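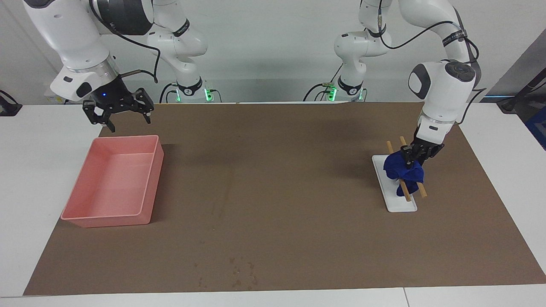 Dullutow Technical College, Department of Applied Mechanics – Opinion

I went to the robot open day in July because my sister-in-law had a spare ticket and I had a free afternoon. I teach shop math in the building across the parking lot. I had walked past the lab for years and never been inside.

The program listed the main demonstration as "Household Tasks, Two Arms." People had come expecting something faster. The man next to me had brought his sons, and the younger one asked twice when it was going to start. It had started. One arm had hold of a dark blue cloth over a small white tray with two wooden sticks lying across it. The other was holding its open gripper near a pink bin with nothing in it. The whole business was laid out on brown paper on a white table.

I think this is what an open day should show, and I want to argue for it, since the comment cards went the other way. I have seen the cards. Oriana Farías, who runs the lab, let me read through them when I told her I was writing this. "Slow" came up a great deal. So did "my kid could do that."

Your kid could do that. That's a fair thing to say and it is also the reason to come. A cloth has no fixed shape. You pick it up at one corner and the rest of it goes wherever it likes. A machine that bolts the same panel in the same place all day never has to deal with that. I have watched those machines at the Godoy plant, where we take the second-year students, and they are impressive for a few minutes. After that you have seen it. With the cloth I stayed for most of an hour and I was still not sure what would happen on the next try.

The other demonstration that day was put on by Astard, a company that sells packing equipment. They had music. They had a screen with the number 3000 on it, for boxes per shift, and a young woman handing out key rings. It ran without a hitch every time. I don't hold that against them, they have a product to sell. But a college is a different kind of place, and I was sorry to hear at the faculty lunch that next year's open day may be "more in the Astard direction."

Bautista Orellana, who was at the controls in room 2102, talked the whole time he worked. When a grasp went wrong he said so, told us what he thought the reason was, and set things up again. A girl of high school age asked him how he knew it was the arm's fault and not the cloth's. He thought about it and said he didn't always know. I have sat through a lot of recruitment events and I can't remember anyone from our side of the table giving an answer like that.

I do have complaints. The room was too small and only the front row could see the table well. The handout was four pages about the Cultano project and its funding and had one paragraph on what we were looking at. Somebody should put a sign by the door saying what the task is and how many tries it usually takes.

Fix those things and leave the rest alone. If the dean's office wants a comment card from me, they can have this one, dated 02/09/2019. Keep the cloth, get a bigger room, and put out more chairs.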